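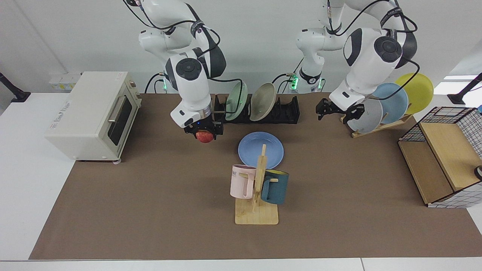
Been meaning to write about the mug tree situation for weeks and now I have maybe half an hour before I need to leave, so this will be fast. Short version: the kitchen corner is getting redone and I have opinions. Slightly longer version: I moved here in September with two boxes marked KITCHEN and one marked MISC, and it all went onto whatever surface was nearest and stayed there. So this month I'm finally sorting out what goes where. The plan is a dish rack toward the back, black, with upright slots so the plates stand up, and the toaster oven off to the left, turned in a little toward the middle. Outlets are on the wall behind it at table height, so no cord running across everything. Very happy about that. Less happy about the mug tree, the bamboo one with the flat base, which overlaps the blue plate and has no obvious home.

OK so. Mug trees. I grew up with one and swore I'd never own one because the mugs got dusty and somebody always knocked it. Then I bought one. It was from Karono, the little housewares place by the bus station, and I went in for a sponge. Classic.

Pros — it takes up hardly any table. Light, easy to shift when wiping down. Goes with anything.

Cons — the pegs are short. My fat soup mugs do not like short pegs. The thin handled ones are fine. Also you have to load it evenly or it gets tippy, which I learned at 6 am with no coffee in me. No mugs died.

I keep going back and forth on whether it should live near the kettle or near the rack. Near the rack makes sense for putting away. Near the kettle makes sense for, you know, using mugs. Leaning kettle.

Next thing, the plates. I don't own a set any more. The old set was from Langlois, all white, twelve of them, and it got split up when I moved. I didn't miss it. Now it's odd ones: pale green, beige, light blue, a few others in colors I picked up when they were marked down. I like that they don't match. My mother thinks it looks like a yard sale. Both can be true I guess.

Standing them up in a rack full time instead of stacking them in the cupboard was supposed to be temporary, and now I don't want to go back. You grab one, you put one back, no lifting six to get at the bottom one. The cupboard they used to be in is now for dry stuff, pasta and rice and the good crackers. Only downside is everyone sees if you've been lazy with the dishes. The rack needs wiping out too, the slots collect crumbs somehow?? I use an old toothbrush.

The mat. Do get a mat. Mine's big and brown and covers most of the table, and I cannot tell you how much calmer I am about putting things down. White tables are beautiful for one day. After that it's every drip, every ring. The brown hides a lot, maybe too much, so I shake it out and wipe it every couple of days wether it looks like it needs it or not.

Toaster oven: cream colored, one knob, dark glass door with a silver handle. I wanted the fancy Seltico with the presets and it was 185 dollars, so no. I've never needed a button for bagels. What I do in it mostly is reheat pizza, roast a few carrots, and apples. Baked apples are the best thing I make right now and it's barely cooking. Core a red one, butter and brown sugar and cinnamon in the hole, little dish, 300 degrees and leave it till it slumps. I like them low and slow. 24 minutes wasn't enough last time, went back in twice.

Clearance by the way — leave space around the oven. The sides get hot. Don't do what I did in the old place and shove the bread bag up against it.

Still to do:
Hooks for the dish towels
Something for the fruit, its just rolling around at the moment
Decide on the kettle
Return the shelf from Brisden, wrong length, and find the receipt first

If the shelf gets sorted the soup mugs can go up there and the tree can keep the small ones. That might be the whole answer. Will report back, and if you know of a mug tree with longer pegs please leave a comment.

Bus in nine minutes, gotta run.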